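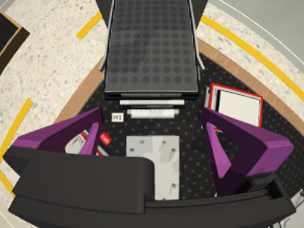 One reader from Skalisitz wrote in that angled fingers slip on flat plates and that she would never buy them again. Check the opening first. Run each gripper in simulation with the fingers spread over a plate, and look at how much of the plate the housing hides from the camera.

Comparing two controllers, Nedeo and Cleltis:
Use the same plate and start pose for both.
Run 300 grasps, then change the finger angle by 3 degrees.
Log every miss — including late closes.
Stop at 1,000 grasps per controller.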